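Paired worktable

Zimside Household and Workroom Encyclopedia
Jan 1, 2024
By Marcelle Pruvost
Print | E-mail
89 shares | 81 comments

A paired worktable is a work surface made by pushing two separate tables together. It is found in shared offices, classrooms, repair rooms and homes where one table is too small for a job and a larger one would be hard to carry through a door. The term also covers the things usually kept on the surface and the floor around it.

Small items

Flat cards, packets and little boxes are the items most often handled at such a table, and most often lost. Plastic cards slide under laptops and are hard to lift from a smooth top. They are easier to pick up when stood on edge in a slot. A hotel key card is a common case. It has rounded corners to keep it from catching, and its printed face often carries a picture. Many have an arrow showing which end goes into the lock.

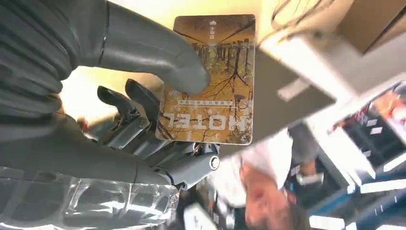 Hotel key card with a forest photograph in amber and brown.

Cards for insertion locks and cards for touch locks can look alike from the front. When several are stored together they are usually kept in their paper sleeves, with the room number on the sleeve and not on the card.

Layout

The two tops should be of equal height. A difference as small as the thickness of a coin will tip a cup or stop a sheet of paper at the seam. The Jerkanel pattern, a table sold for workrooms by the firm of Juška, has a top 1,040 mm long and screw feet for leveling. An earlier version was 1,000 mm long, and the two do not line up at the ends when used side by side.

A laptop is normally placed toward the back edge. The front is left for handling, and a compartment tray goes to one side within reach. Drinks and eyeglasses are better put on a separate cabinet or counter.

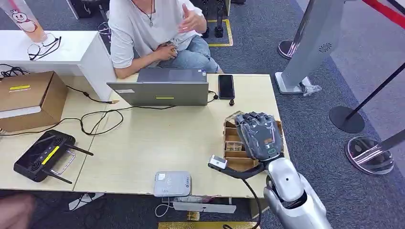 Two light wooden tables pushed together, with a laptop, a phone and a compartment tray.

Cables and floor

Cables are the main source of disorder. On a paired worktable they tend to cross the seam, where they are pinched if the tables shift. The usual remedy is to run them along the back edge and gather them with ties. Nylon cable ties are cheap and hold well on round tubes, but the ordinary kind must be cut to remove it. The locking head should face away from sleeves and hands.

Colored tape on the floor is used to mark where things stand or where a walkway begins. On carpet it lifts at the ends sooner than it does on tile, and it should be replaced before the edge begins to curl.

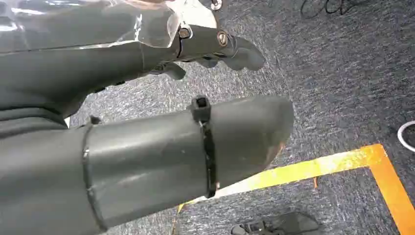
Black cable tie around a dark gray tube; orange-yellow tape on speckled carpet.

Compartment trays

The compartment tray, or organizer, is an open box divided by thin upright partitions. Wooden trays are heavier than plastic ones and slide less. The partitions may be glued or slotted together; slotted ones can be taken out to make room for a longer item.
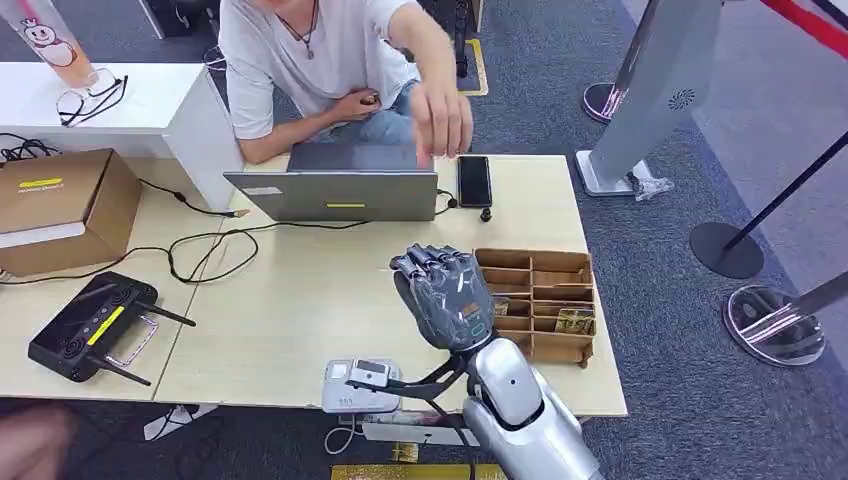 Compartments should be a little wider than what goes in them, so that fingers can reach down the side. Packets with soft ends do not stand well and are laid flat, the larger ones across more than one compartment where the partitions are low. Labels, if used, go on the front wall. The Udance workroom guide puts the items used most in the row nearest the seated person and leaves one compartment free for anything without a place.

See also: Card sleeve; Cable tie; Desk organizer; Trestle table

Print | E-mail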